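Catix Reading Room Noise Log: README

Catix is a table of sound level readings from the public library in Standport. It covers 74 sessions across 14 rooms. The readings were used to set quiet hours and to decide where new door seals should go.

Contents

readings.csv holds one row per interval, with room code, start time, mean level and peak level in dBA. rooms.csv holds floor area, ceiling type and door type for each code. notes.txt holds the observer's comments.

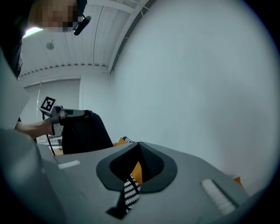
Levels are averaged over 15 minutes. Intervals shorter than that were dropped, except in the Longo wing, where the building closes early and the last interval of each session is kept and marked "short" in the flag column.

Meter placement

Meters stood on tables at seated ear height, away from walls and vents. Rooms without a table used a tripod. The placement column records which.
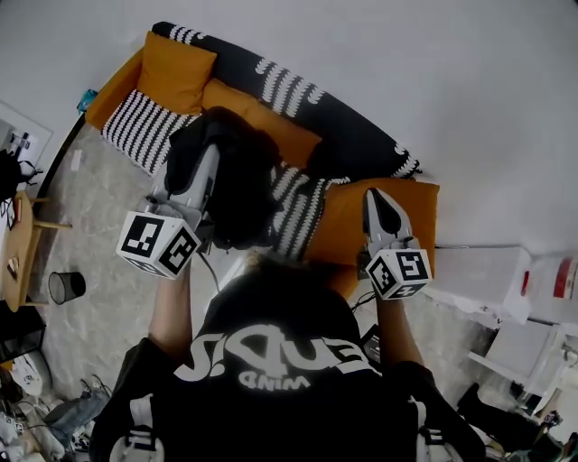
Ehsan Niazi
December 2025

Version 2 corrects the peak values for the Tallon annex. In version 1 these were exported with C weighting and should not be compared with the other rooms. The mean values did not change.

Known gaps

Room T4 has no readings for November because of floor work. Outdoor noise was not logged separately. The 350 rows with an empty peak field are valid for mean level only.

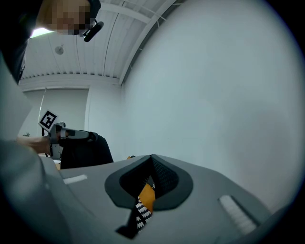 Loading the files

All files are UTF-8 with comma separators. Times are local, with no offset. Empty fields mean missing, never zero.

Questions and comments

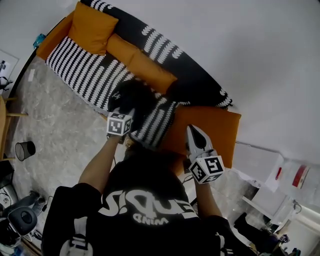 Niazi asks that anyone averaging across rooms convert the levels to energy first, as a plain mean of decibel values will read low.

Corrections should give the room code and start time of the affected row.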